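FOR IMMEDIATE RELEASE
04/05/2021

Holanda Home Reopens Stornstead Showroom, Admits People Would Like to Sit Down

STORNSTEAD – Holanda Home, which has sold bedroom and dining furniture on Utham Road for 22 years, has reopened its Stornstead showroom with a new arrangement, a new seating and cushion range called Citar, and a policy that customers may sit on anything with a seat. The old policy was never written down, but it was enforced with a look.

The store closed in February for what was announced as a short refresh. It took longer. Floor plans were drawn, followed, and then quietly abandoned when a wardrobe would not go around the corner at the foot of the stairs. The wardrobe has since been sold to a customer who lives in a one-story house.

What has come out of all this is a showroom set up so that pieces stand near the things they are meant to be used with. Footstools are at desks. Chairs are at tables. The company is aware that this will strike some readers as the way furniture is generally kept.

"For years we lined all the stools up along one wall, like they were waiting for a bus," the company said in a statement. "People would look at a stool, walk the length of the store to look at a desk, and then go home to think about it. A good many of them are still thinking about it."

At the center of the reopening is the Citar range, a set of upholstered footstools and loose cushions covered in brocade. The colors run from cream to pale gold, and the patterns are floral. Holanda Home considered calling the range something more modern and decided that brocade would give the game away.

The footstool is a small rectangular seat on white carved legs, made to go in the kneehole of a vanity desk and to come out again without scraping anyone's shins. It sells for $191. Customers have asked whether it is a footstool or a dressing stool. The price tag says footstool, the catalog says dressing stool, and both will be corrected in the next printing, possibly to each other.

It is shown with a large white vanity desk that has rounded, fluted corners and small gold knobs on the drawers. The knobs come attached. This was the subject of some discussion, as an earlier desk shipped with its knobs in a bag inside a drawer that could not be opened without a knob.

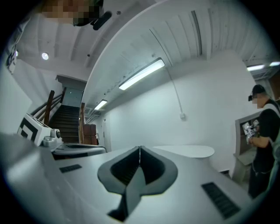
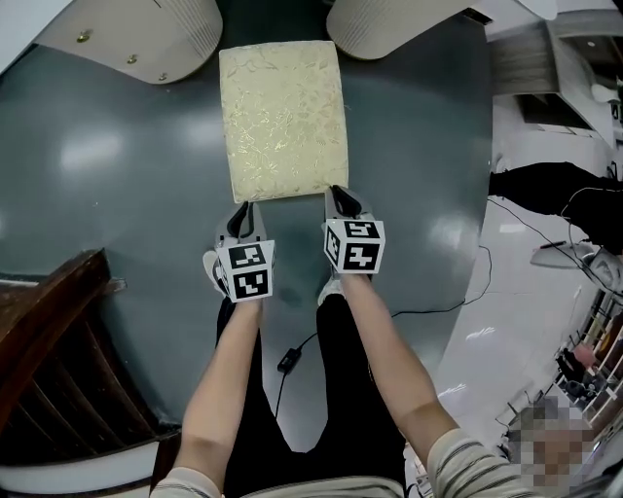
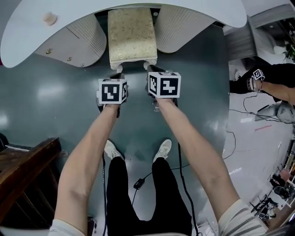
At the Holanda Home showroom in Stornstead: the staircase and lit ceiling of the main floor (first picture), a floral brocade cushion on a glossy table (second), and an upholstered footstool at the white vanity desk (third).

Citar cushions are sold singly and are shown on a dining table as well as on chairs. The company does not suggest eating off them. A dark, glossy tabletop happens to be a good place to look at pale fabric, and the gold thread is easier to judge when the cushion is lying flat with a light over it. Staff have found that customers turn a cushion over at least once before buying it, and a table at standing height saves them doing this against their own coats.

The range has been kept small on purpose. An early proposal called for over 40 fabrics, including a plum that looked black indoors and a green that looked like a different green every time somebody brought the sample book out. What survived are the pale ones, which go with white furniture and show every crumb. Holanda Home recommends a soft brush and a certain amount of resignation.

Visitors who knew the old store will find a few other changes:

Upholstered dining chairs have been brought in around the tables, and customers are asked to pull them out and sit for as long as they would sit at a meal. A meal with relatives may be used as the standard.

Price tags have been moved to places where they can be read without kneeling. The exception is the bed frames, where kneeling remains the only way.

The lighting has been left as it was. It is bright. The company looked at softer lamps that would have made everything in the building appear more expensive, and concluded that people would eventually get the furniture home and turn on a light.

The stairs are also as they were. Holanda Home was advised by several visitors to paint them white to match the ceiling, and thanks them for their interest.

Delivery remains available throughout Stornstead and to Utham and the villages on that side. Footstools and cushions can be taken home on the spot. Vanity desks cannot, although every year somebody arrives in a hatchback with a length of rope and a plan. Customers ordering a desk are asked to measure the doorway, the hallway and the turn at the top of the stairs, and then to measure the turn at the top of the stairs again. Drawers travel separately, wrapped, and are put back in by the delivery crew, who would prefer that nobody help.

Customers who already own a vanity desk and want only the footstool should bring the width of the kneehole, written down. "About this wide," shown with the hands, has been accepted in the past and has led to most of the stools that came back. The sales desk keeps a tape measure and will lend it out. It will want it returned, as it is the third one.

Cushions may be exchanged within the month if they have not been sat on, slept on or claimed by a cat. The store reserves the right to recognize a cat when it sees evidence of one.

Coffee will be served during the reopening period at the counter by the entrance. It may be carried anywhere in the showroom except near the brocade, the white desks and the beds, so in practice it is best finished at the counter.

The Stornstead showroom is open daily from mid-morning until early evening. There is parking behind the building, with the entrance past the tire shop. The sign for it points slightly the wrong way and has been reported.

ABOUT HOLANDA HOME
Holanda Home is an independent furniture retailer in Stornstead selling bedroom furniture, dining sets, upholstered seating and occasional pieces. The Citar range is available in the showroom only. A website is planned and has been for a while.

VISITOR AND PRESS INFORMATION
Holanda Home, 1207 Utham Road, Stornstead
Members of the press who would like to see the range should ask at the sales desk. Fabric samples can be posted on request and need not be sent back, except for the large one.

END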